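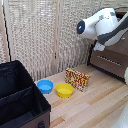
The planner was supposed to be finished in January

Posted 05/02/2018

The lead developer of Trekon has a rule for visitors, which is that they may ask when it will be released but only once. I used mine in the doorway. "Soon," he said, and went to find a second chair.

Trekon is a motion planner. You give it a robot arm, a goal and some idea of what is in the way, and it gives you back a path that gets the arm from one to the other without hitting anything. There are plenty of planners that do this already, several of them free, and he is cheerful about the fact. He has used most of them. He wrote part of one, in a job before this one, and says he would like to apologize to the people who are still running it.

"The planning was never the part that hurt," he says. "A random tree will find you a path through nearly anything if you let it run. Then you look at the path and the elbow goes up, over, back, and comes down on the other side for no reason at all. It's legal. It's collision-free. You wouldn't let it near your lunch."

So most of Trekon is what happens after a path has been found. A first pass cuts out the detours, a second bends the corners into curves, and a third puts times on everything so that the joints stay inside their speed and acceleration limits. The third pass is the one that was supposed to be finished in January. It now runs in 112 milliseconds on the office machine for a normal reach, and he would like it to be half that. When I ask who is asking for half, he thinks for a while and says that he is.

The company is called Estano and has 4 people in it, two of whom share a desk by choice. Its income comes from Dravix, an older and much duller product that logs joint data and plays it back. Dravix has paying customers. Trekon has a mailing list. I was told this without any visible shame.

We talked next to the arm, which spent the conversation holding still over its table. The test that week involved a blue bowl and a yellow bowl sitting close together, a small printed box standing up behind them, and a fabric bin with a divider across the inside. I had expected something with more ambition.

"Everyone does," he says. "Then they try it. Two bowls next to each other is a horrible problem. The rims are curved, the gap is narrow, and you want to get a finger over one without touching the other. If I model each bowl as a solid cylinder, I can't reach into it. If I model it as a proper mesh, I'm checking triangles all day."

Trekon's answer is to keep both. A bowl is a fat cylinder while the arm is traveling and turns into a detailed shape only when the gripper gets near it. The switch between the two took longer to get right than either half, and for one bad stretch the planner would happily route the wrist through the place where the cylinder had just stopped existing.

The divider in the bin is worse. It's a thin panel, and thin panels are where sampling-based collision checks go to embarrass themselves. Check the path at points too far apart and one point is on this side, the next is on that side, and the software reports that all is well. Trekon now checks the swept volume between points instead. "It's slower. I've made my peace with slower," he says, a few minutes after telling me about the 112 milliseconds.

The other thing he wanted to show me was the failure report. When most planners give up they tell you that they gave up. Trekon tries to say why, in a sentence, and names the pair of parts that kept running into each other. The sentences come from a file of templates, and there are 900 lines of it, a good many of which were written late at night. One of them used to read "the wrist wants to be inside the table." A Dravix customer on the early build asked for it to be changed to something more professional. It was changed. There is a setting to change it back.

He credits the idea to Heinonen, a simulator he used years ago that would draw a small red line between any two colliding bodies. He says that red line taught him more than the manual did, though he adds that the manual was 2 pages long.

I asked what is left to do. The timing pass, obviously. Support for arms he doesn't own, which he has been testing in simulation and doesn't trust. Documentation, a word he says the way other people say dentist. He also wants to plan for soft things – the sides of a fabric bin give a little, and at the moment Trekon treats them as if they were made of steel.

"That's fine, it's the safe direction to be wrong in," he says. "But it turns down reaches that a toddler would make. I sit here and I watch it refuse, and it gives me a very well-written sentence about why."

On the way out I asked about the release again. He pointed out that I'd had my turn.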